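Markets > Bitcoin > Infrastructure > Interviews

Sweeping small coins before fees rise: Puspita Ngui on wallet consolidation at Lodora

By Krystyna Zawadzka
May 17, 2019

Puspita Ngui runs wallet operations at Lodora, a mid-size exchange with its engineering office in Fekeck. Her team does not set listings or trading fees. It moves bitcoin between deposit addresses, the hot wallet and cold storage, and it pays the miners for doing so. Much of the work in the past six months has gone into consolidation, the practice of spending many small outputs into one larger output while block space is cheap.

An exchange that gives each customer a separate deposit address collects a large number of small outputs. Each one must later be spent as an input, and each input takes up space in a transaction. The miner charges for space and pays no attention to the value being moved.

"A withdrawal of one bitcoin can need one input or sixty," Ngui said. "The customer pays the same flat fee either way. We carry the difference."

When she took over the hot wallet last November, it held 3,595 unspent outputs that had arrived as deposits and had never been combined. Most sat on legacy addresses, where a typical input is 148 bytes. The coin selection code was set to use the oldest outputs first, a setting left over from the exchange's launch. At busy times this meant that withdrawals were built from a string of small, old deposits at whatever fee rate the estimator returned.

"The estimator was not at fault," she said. "It gave a fair answer for the next few blocks. The question was wrong. We were asking it to price our cleanup work at peak hours."

Choosing the batch size

Lodora now separates the two jobs. Withdrawals are paid from a small set of large outputs. Consolidation runs on its own schedule, at a fixed rate of 2 satoshis per byte, and a transaction that does not confirm is left waiting.

The limit on each consolidation is 302 inputs. Ngui said the figure came from Drokgate, the signing service Lodora runs in front of its hardware modules. Drokgate closes a signing session after a set period, and 302 was the largest batch that completed on every test with the slowest module in the rack.

"Network policy would let us go higher. A transaction of that size is well under the standard limit," she said. "But if a session closes halfway, we have to discard the signatures and start over. I would take twelve transactions that finish."

Twelve is what the backlog required: eleven full batches and one short one. They were not sent together. Each has a single output, and the team waits for one to confirm before the next is broadcast, so that a bug in address generation would expose one batch only. The destination address is checked on a second machine against the extended public key, and a person compares the first and last characters on both screens.

Ngui does not use replace-by-fee to speed up these transactions, although they are flagged as replaceable. The flag is there for one case, a transaction dropped from most mempools after a long wait and then rebuilt at a higher rate.

What gets left behind

Deposits below 2,000 satoshis are credited to the customer but are not swept. At low fee rates an output that small can still be worth more than the cost of spending it, so the threshold is conservative. Ngui said it also keeps the wallet from acting on dust sent by third parties who want to see which addresses move together.

"Consolidation already tells an observer a lot. All the inputs in one transaction are assumed to have one owner, and in our case the assumption is right," she said. "We accept that for customer deposits. Those clusters are labeled by the analytics firms within days. I don't want to pull in an output that somebody placed there to be followed."

Cold storage is handled on different terms. Part of it is held by Pattinasarany, an outside custodian, under a contract that charges per outgoing transaction. Lodora therefore sends it a few large outputs and asks that they not be split. Change returning from the custodian goes to a fresh address and is kept out of automatic coin selection until it has been reconciled against the ledger.

I asked whether batching withdrawals would have been the simpler place to start. Ngui said Lodora does batch them, on a short timer, but that batching reduces the overhead per payment and does nothing about the inputs. The two measures are often reported as one saving, which makes it hard to tell which of them worked.

"We log bytes spent on inputs and bytes spent on outputs as separate lines," she said. "Total fees are no use as a measure. The rate has moved too much this spring." 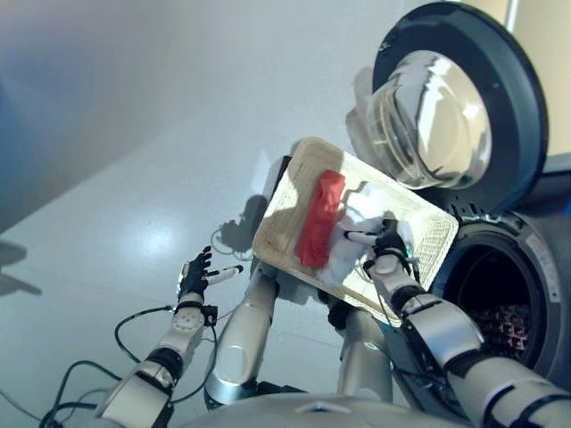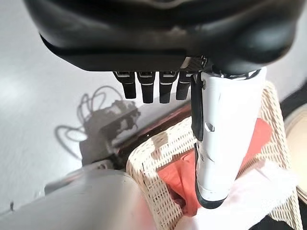

Moving to SegWit

The next step is address format. New Lodora deposit addresses are nested SegWit, the type starting with 3, which older wallets can pay without changes. Signature data in these inputs is counted at a discount, so a single-signature input comes to 91 virtual bytes.

Native addresses would be smaller still. Ngui has them ready for internal transfers and for change, but not for deposits. Support requests are the obstacle: some sending wallets reject the bech32 format as invalid, and the customer then assumes that the exchange has given out a bad address.

Old deposit addresses stay active. Customers save them, and mining pools in particular pay to the same address for years. Any coins that arrive on a legacy address are placed in the consolidation queue and leave it as a single native output.

"People ask when the queue will be empty," Ngui said. "It refills every day. I look at the age of the oldest item and at whether the wallet can cover a day of withdrawals from large outputs only. If both are fine, we don't broadcast."

The fee ceiling will be reviewed if consolidations start to wait longer than two weeks. She has a higher rate written into the configuration for that case, commented out, and raising it requires sign-off from finance as well as from her own team.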